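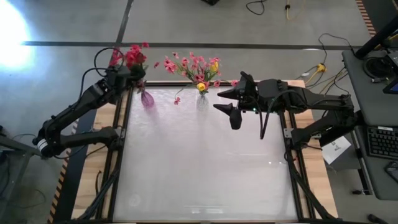

# Word problems should come before the algorithm

December 2022

In most grade three classrooms the unit on multiplication runs in a fixed order. Students learn what the symbol means, then a table of facts, then a written procedure, and on the last page of the unit they meet a few word problems. I taught it that way for 18 years. I now think the order is wrong, and that the usual arguments for it are weaker than they look.

The case for procedure first is simple. A child who cannot multiply six by four cannot solve a problem that requires it, so the skill must be in place before it is applied. Manon Carrier, who wrote the pacing guide we used at Kemeys Elementary, put it to me in those terms, and she was not being careless. Working memory is limited. If a student is spending all of it on the calculation, little is left for the reading.

The trouble is what students learn from the position of the problems. When every word problem follows a section on multiplication, the correct operation is already known before the first sentence is read. The student finds two numbers and multiplies them. Scores on the unit test are good. In the mixed review a month later they drop, and teachers tend to blame reading level.

In October I gave two classes the same short set of mixed problems. One of them read: "A bus has 60 seats. 18 are taken. How many are free?" The class that had just finished multiplication in the usual order included several students who multiplied. Their arithmetic was mostly clean, too. One boy lined up his columns perfectly and got an answer above a thousand, and when I asked him whether a bus could have that many free seats he said no, and left the answer as it was. He did not consider the two questions to be related.

The other class, taught by Noémie Leclerc, had started the unit with problems and no method. Students could draw, use counters, add repeatedly or guess and check. Their work was slow and the papers were a mess. Almost all of them subtracted on the bus problem, or counted up from 18, which comes to the same thing. Two classes prove very little, and Noémie is a better teacher than I am, so I would not hang a policy on it. It did match what I had been seeing on review sheets for a long time.

Starting with problems has costs, and its supporters should state them. The first week looks unproductive. Parents see drawings of egg cartons where they expected rows of sums, and they write in. Some students settle on repeated addition and stay there well past the point where it serves them. A teacher has to notice this and move them on, one at a time, and that is hard with a full room. The facts still have to be memorized. I have no patience with the claim that fluency will arrive on its own if the problems are rich enough. It will not, and ten minutes of daily practice is a fair price.

What I am arguing for is a change of sequence — problems for the first four or five lessons, with small numbers, then the facts, then the written method, then problems again, this time mixed with other operations. The total hours stay the same. The mixing matters as much as the early start. A page where every answer is a product tests multiplication and nothing else.

Kirsten Lemieux raised a fair objection when I presented this to our grade team. Students who read below grade level are at a disadvantage from the first day, where in the old order they at least had two weeks of success with bare numbers. I think she is right about the first day. My answer is to read the problems aloud and to keep them to two sentences. I do not think it is right to postpone the reading, as the same students then meet it at the end of the unit, with less time left and a test coming.

The new pacing guide is due for review next year. The current draft keeps the word problems on the last page.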